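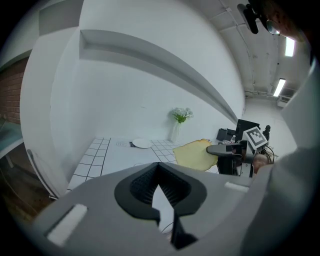 屋里一角，白墙，光线很好。

搬到德罗兰桥（Drollunbridge）的头一个晚上，我睡不着，就坐在床边数楼下有几种声音。有电车拐弯时那种拖得很长的吱呀声，有楼道里不知哪一家的水管在咕噜，还有一只鸟，半夜两点多了还在叫，叫得特别认真。那时候我还不知道，后来我会这么惦记这些声音。

这篇本来想写成一篇正经的“租房心得”，好几位读者来信问过（谢谢你们，信我都看了，回得慢，请多包涵）。可是一动笔就开始东拉西扯，我这个人写东西一向这样，索性就由着它去吧。

先说怎么找到这间房的。我之前住在哈默尔街，房子朝北，冬天一进门就要开灯，下午三点窗外已经灰蒙蒙的了。住了三年，习惯是习惯了，可每年一到十一月，人就像一棵忘了浇水的植物，蔫蔫的，什么都提不起劲。朋友塞巴斯蒂安·达萨来吃饭，看我在厨房里举着手机照着切葱，放下筷子就说：“你得搬家。”他说得那么干脆，我当时还有点不高兴，嘴上说这房租多便宜呀，地段多方便呀，心里其实已经动摇了。

那年五月我开始看房。看房真是一件耗人的事，尤其是像我这样不好意思拒绝别人的人。有一间厨房大得能跳舞，卧室却没有窗；有一间什么都好，只是楼下是家面包房，凌晨就开始和面，机器一响，地板跟着抖（房东倒是很得意，说每天都能闻着香味起床）。还有一间我喜欢得不得了，回去想了一夜，第二天打电话过去，已经租出去了。为了那间房我难过了好几天，走路还特意绕到那条街，抬头看人家的阳台。

最后这间，是哈斯林格太太的。她全名叫赫尔米内·哈斯林格，就住在楼下，第一次见面没问我的收入，也没问我的职业，先问我喝不喝咖啡。我说喝，她就很高兴地去煮，煮得浓极了，我端着杯子上楼看房，手心一直冒汗。房子不大，46平米，墙刚刷过，窗户开得很高。下午的太阳照进来，整间屋子亮得我眯起了眼睛。我站在那里想，哎呀，就是它了。

不过亮有亮的难处。墙太白，头几个星期我总觉得自己住在诊所里，说话都有回声。我急着要把它填满，画啊，毯子啊，架子啊，恨不得一个周末全买齐。哈斯林格太太上来送钥匙，看见我门口堆的纸箱，慢悠悠地说：“先住着，看看太阳走到哪里，再决定东西放哪里。”我听了不太服气，可还是照做了，把箱子推到墙边，没拆。

于是那个夏天，我就真的看太阳。早上七点多，光先落在厨房的水池上，然后一点一点往里挪，到中午整个地面都是亮的，傍晚最后一小块停在书桌后面的墙上，颜色像淡淡的蜂蜜。我原先打算把书桌靠窗放，看了一阵才明白，那个位置上午根本看不清屏幕。沙发的位置也换了，换到一个我怎么也想不到的角落，现在我每天看书都在那儿，猫也在那儿（猫比我早发现，这个我得承认）。

纸箱里的东西，后来退掉了将近一半。留下的里面我最喜欢的是一盏旧台灯，在旧货市场买的，摊主要60块，我还没开口讲价，他自己就觉得贵了，又送了我一只小碟子。那只碟子现在放钥匙，每天回家“叮”的一声，比什么门铃都好听。窗帘我拖了很久才挂，选的是最薄的那种，本色，没有花纹。塞巴斯蒂安说像没挂一样，我说对呀，我就是想要像没挂一样的。

有读者问我白墙会不会容易脏。会的，尤其是开关旁边和椅背后面。我的办法很笨，一块半湿的软布，轻轻地擦，别来回蹭，擦完开窗晾着。实在擦不掉的就算了，开关旁边那块印子已经陪了我一个冬天，我看它也看顺眼了。另外还有人问要不要刷个颜色，我犹豫过，连色卡都拿回来了，在墙上比来比去，灰绿的、杏色的，都好看，可是每张都让我舍不得原来那片光。色卡现在夹在书里当书签，一翻开就掉出来一张。

昨天哈斯林格太太又上来喝咖啡，这回是我煮的，大概太淡了，她喝了一口，没说什么，往里加了三勺糖。我们坐着聊了她年轻时住过的房子，她说那时候窗外有一棵梨树，每年结的果子都又小又硬，谁都不爱吃，她却一直记得。临走她问我冬天怕不怕冷，说储藏间里有一床厚毯子，要的话随时下去拿。

毯子我今晚就去拿。等天再冷一点，我想写写厨房，那边还有不少可啰嗦的。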